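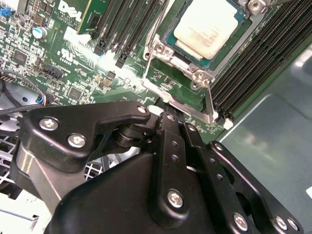 Inside a Dell on the bench at Karkano. The processor sits in its metal frame with memory slots on both sides.

FOR RELEASE 21 November 2021

Karkano opens a drop-off counter and bench nights for old desktop computers in Pelby

Pelby – I've been fixing up desktop computers for long enough that my own closet at home is a hazard, so it makes me very happy to write this one. Starting this week, Karkano has a proper drop-off counter at our workshop on Zundel Street, and anyone in Pelby can bring in a desktop tower that has stopped working, slowed to a crawl or just been replaced. We'll open it up, tell you what's worth saving, and either get it going again or take it apart for its pieces.

Up to now we've done this by phone and by luck. People would call, I'd say sure, bring it over, and then there would be three computers in the hallway and no place to set down a coffee. We got the keys to the bigger room in July and it has taken us until now to get the shelves up, the lights in and the benches where we want them.

What we take

Desktop towers, mostly. Any brand, any age, with or without a hard drive. We see a lot of office machines because offices replace them all at once, and I have a real soft spot for those. They tend to be built so you can get into them without swearing. Side panel off, lay the thing down flat, and you can reach most of what you need.

We also take loose parts: memory, graphics cards, power supplies, optical drives, cables if they're not chewed up. Please don't bring us laptops or printers yet. I know everybody has a printer they want to get rid of (so do I!) but we don't have the shelf space, and the city's electronics day in the spring is a better bet for those.

If you have the power cord that goes with your tower, bring it. If you don't, we have a bin of them that could reach the county line. 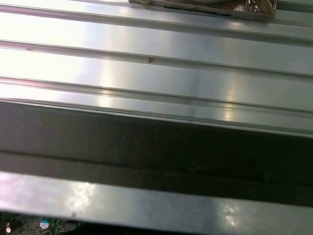
It costs nothing to drop a computer off. If you want it back in working order, a checkup is 24 dollars, and that covers opening it, blowing out the dust, testing the memory and the drive, and a phone call from me with the verdict. Parts are extra, but we use secondhand parts wherever we can and we'll give you the price before we put anything in. If the verdict is bad you can leave the machine with us or take it home again, your choice, and nobody's feelings get hurt.

About your files

I get asked this more than anything else, so I'm putting it in the release. If you leave a machine with us for good, the drive gets wiped before the computer goes anywhere else. If a drive can't be wiped, it gets drilled. You can also pull the drive yourself before you come in, or ask us to pull it at the counter while you wait and hand it to you. Plenty of people do that, and we're glad to help.

If you want the pictures or the tax returns off it first, tell us when you drop it off. Don't tell us a week later. We work through the shelf pretty fast now that we have the room.

Bench nights

The other half of the news is the part I'm most excited about. We're starting bench nights, where you come in and work on your own computer (or one of ours) with one of us standing next to you. There are 7 seats a night and each one gets a stretch of bench, a screwdriver set, a wrist strap and a parts tray with a lid. The lid matters. I have crawled around on that floor looking for one tiny screw more times than I want to put in print.

The first round covers the basics: how to open a case, what all the pieces are called, how to take memory out and put it back in so it clicks, how to swap a drive. The second round goes further and gets into processors, which makes people nervous. It made me nervous too the first time. You lift the little lever, you open the frame, you keep your fingers off anything that looks delicate, and you breathe. After you've done a couple it feels about as scary as changing a vacuum bag.
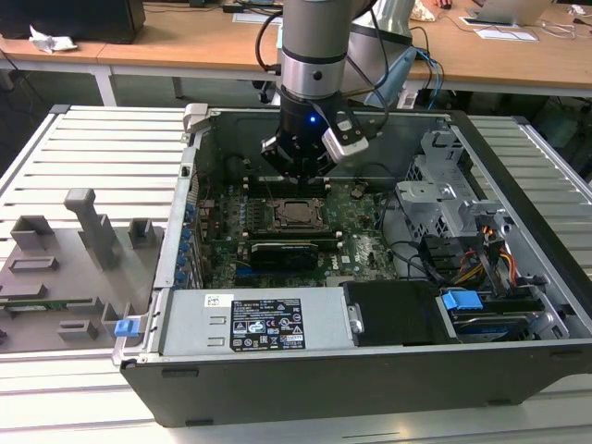
A seat is 29 dollars for one night, and if you're under 18 you come free as long as you bring a grown-up who's willing to hold the flashlight. No experience needed. I'd wear sleeves that don't dangle, and if you have long hair, tie it back. We'll have snacks, but they live on the far table, well away from the benches.

Machines that get fixed up on bench nights and don't belong to anyone go out through Bakalis, the secondhand shop next door, which has cleared a shelf for us by the front window. They'll be priced low and tagged with what we tested and what we replaced. Whatever comes in from those sales goes back into drives and memory, the two things we're always running short of.

Getting here

The workshop is on Zundel Street in Pelby, through the blue door to the left of Bakalis. If you're carrying something heavy, pull into the alley and ring the bell and one of us will come out with the cart. There are 2 parking spots back there that belong to us. Please leave the one by the dumpster alone, it isn't ours and the person it belongs to has been very patient.

The counter is open afternoons from one until six. Bench nights start at half past six and wrap up when the last case is closed, or nine, whichever is first. Sign-up sheets are at the counter and at Bakalis. You can also call and I'll write you in.

About Karkano

Karkano is a small computer repair and reuse workshop in Pelby. We fix desktop computers, sell and swap used parts, and teach people how to do the same at home.

Press and general questions: call or stop by the Karkano counter on Zundel Street during open hours. Reporters are welcome at any bench night, and yes, we'll hand you a screwdriver.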